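Grilau gripper: finger pads and upkeep, project report
Ya-wen Fu, Krum Kelmendi, Yuk-lan Wei. Supervisor: Siu-fong Tsang 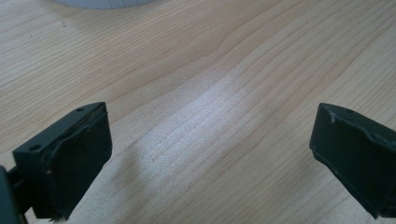 Our part of the project was the gripper only. Arm, controller and the vision side belong to the other group, see their report. We took over the hand-held tool in December with no written upkeep plan, just a box of spare screws and a note saying "pads ok".

State at handover
Pads not ok. Dark padding uneven along the upper inner edge of both fingers, lifting and peeling in places on the left one, frayed bits near the bottom. Right finger has a small pale scuff near the upper corner where the lighter stuff under it shows. Finger bodies themselves we judged fine, so we kept them and only planned to redo the pads.

What we think causes it
Two things. First, the old glue was put on over dust, Krum could lift a corner with a fingernail. Second, people set the tool down on its tips between runs. We did it too for the first week. Made a foam rest after that.

Pad change, short version
Take the finger off the bracket first, dont try it in place.
Peel old pad from the top down. Scrape, wipe, let dry.
Cut new pad 5 mm over size all round, trim after gluing.
Clamp flat overnight. We tried two hours once and it slid.
Refit, close by hand, check that the faces meet along the whole length before anyone logs a run.

Check intervals
Look at the pads every 200 cycles, change them at 900 or sooner if an edge lifts. The 900 comes from one set only, so treat it as a starting point. Yuk-lan wanted a shorter number for the left finger and she is probably right, but we didnt have enough pads to test it.

Problems
Stenix sent the wrong pad thickness the first time, lost nearly two weeks. With the thicker sheet the fingers closed crooked and the zero was off every morning. Went back to the thin one. Also the log sheet: half the early entries have no cycle count, so wear before January is guesswork.

Still open
A mechanical edge clip so the pad cant start peeling at the top. Krum has a sketch, not printed yet. Spare fingers in the same shape. Someone should also write down the screw torque, we went by feel.

Log sheets and the pad cutting template are in the Flernevley folder, template is version 2, ignore the other one.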